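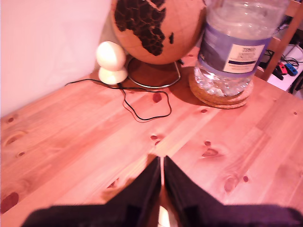
소나무 상판 청소/마감 질문이요 (코르크 지구본도 같이)

질문

급하게 올려요. 이사하면서 책상을 소나무 원목 상판으로 바꿨거든요. 벽에 딱 붙여서 쓰는 중. 옹이 많은 거고 색은 밝은 주황빛 도는 나무색이에요. Holby 라는 데서 상판만 사고 다리는 따로 달았어요. 2,263번 주문이었는데 거기 문의 넣으니까 답이 4일째 없네요.

궁금한 거

상판에 마감이 된 건지 안 된 건지 모르겠어요. 판매 페이지에는 그냥 "샌딩 완료"라고만 써있음. 이거 무도장이란 뜻인가요? 물걸레질 해도 되는지.

그리고 옹이 부분. 만지면 살짝 끈적한 데가 있어요. 한 군데만 그래요. 송진인가요? 닦으면 되는건지 아니면 계속 나오는건지..

마지막으로 책상 뒤쪽에 코르크 지구본을 올려놨는데 먼지가 엄청 껴요. 은색 링 달린 받침 있는 거. 아프리카 쪽이 앞으로 오게 놓는데 거기가 제일 잘 보이니까 먼지도 제일 눈에 띄어요. 물티슈로 닦았다가 인쇄 지워질까봐 아직 손 못 댐. 검은색 선도 하나 늘어져 있는데 나무 상판에 선 깔끔하게 붙이는 방법도 있으면 알려주세요. 양면테이프는 자국 남을까봐 싫어요.

5월 안에는 끝내고 싶어요. 장마 전에 뭐라도 발라야 된다고 들어서요. 미리 감사합니다

답변 1 (채택됨)

목공 취미로 하는 사람입니다. 순서대로 쓸게요.

1) "샌딩 완료"는 보통 무도장이에요. 확인하는 법은 간단. 안 보이는 구석에 물 한 방울 떨어뜨려 보세요. 동그랗게 맺혀서 그대로 있으면 뭔가 발려 있는 거고, 금방 스며들면서 색이 진해지면 무도장. 상판 아랫면은 마감이 다를 수도 있으니까 윗면 구석에서 해보세요. 물방울은 바로 닦으시고요.

무도장이면 물걸레 쓰지 마세요. 결이 일어나서 까끌해지고 컵자국도 바로 남습니다. 마른 걸레나 꼭 짠 걸레로 한번 훑고 바로 마른 걸레.

2) 끈적한 건 송진 맞을 거에요. 소나무 옹이에서 흔해요. 알코올 묻힌 천으로 그 부분만 문질러 닦고 완전히 말린 다음에 240방 사포로 결 방향으로 살살. 따뜻한 날이나 햇빛 드는 자리면 또 나올 수 있어요. 계속 나오면 그 옹이에만 셸락을 얇게 두 번 정도 바르고 나서 위에 마감하세요. 셸락 위에는 오일이 잘 안 먹으니까 그 자리는 광이 좀 다르게 보일 수 있음. 저는 그냥 씁니다.

3) 마감은 하드왁스오일 추천. 저는 Osterley 투명 쓰는데 색은 좀 진해져요. 물 묻힌 색이라고 생각하시면 됨. 주황빛 더 도는 게 싫으면 흰색 안료 조금 들어간 걸로 사세요. 얇게 바르고 남는 건 천으로 다 닦아내고, 하루 두고 한번 더. 두껍게 바르면 안 마릅니다. 오일 닦은 천은 뭉쳐서 버리면 절대 안 돼요, 불 납니다. 물에 적셔서 펴서 말린 다음 버리세요.

바르기 전에 위에 있는 거 다 치우시고 벽에서도 좀 떼세요. 벽지나 페인트에 오일 튀면 안 지워져요.

지구본은 제가 잘 몰라서 패스.

답변 2

지구본만 답해요. 저도 코르크 지구본 하나 있음 (Relside 거)

물티슈 ㄴㄴ. 얼룩져요. 저는 물티슈로 남미 쪽 닦았다가 거기만 색이 진해져서 지금도 그래요 ㅠㅠ

부드러운 붓 있죠 화장붓이나 페인트붓 새거. 그걸로 위에서 아래로 털어주면 끝. 인쇄된 데는 세게 문지르지 말고. 핀 꽂았던 구멍 있으면 거기에 먼지가 끼는데 카메라 청소할 때 쓰는 고무 바람 넣는 거 그걸로 불면 빠져요

은색 링은 그냥 마른 안경닦이. 받침 바닥이 코르크인지 나무인지에 따라 다를텐데 어차피 둘 다 물은 안 쓰는 게 나아요

글고 오일 바른 책상이면 다 마르기 전에 지구본 올리지 마세요. 동그랗게 자국 남아요. 저는 화분으로 해봤어요..

답변 3

선 정리는 책상 밑으로 빼는게 답입니다. 상판 뒤쪽 아랫면에 나사로 박는 선 홀더 있어요. Engebretsen 꺼 90센티짜리 망 트레이 쓰는데 멀티탭까지 다 들어감. 상판 두께 확인하고 나사 짧은거 쓰세요 뚫고 올라옵니다

벽에 딱 붙어있으면 선 내려갈 틈이 없으니까 책상을 살짝만 앞으로 빼세요. 아니면 63mm 홀쏘로 구멍 뚫고 배선캡 끼우는 방법도 있는데 원목이면 좀 아깝긴 하죠. 뚫을거면 오일 바르기 전에 하세요. 단면에도 오일 발라야 되니까

질문자 댓글

와 감사합니다. 물방울 해봤는데 바로 스며드네요 무도장인듯. 흰색 들어간 걸로 주문했어요. 근데 옹이에 셸락 바르고 며칠 있다가 오일 해야 되나요?

답변 1 댓글

다음날 하셔도 됩니다. 손톱으로 눌러서 자국 안나면 ok. 두번째 바르기 전에 320방으로 아주 살짝만 밀어주세요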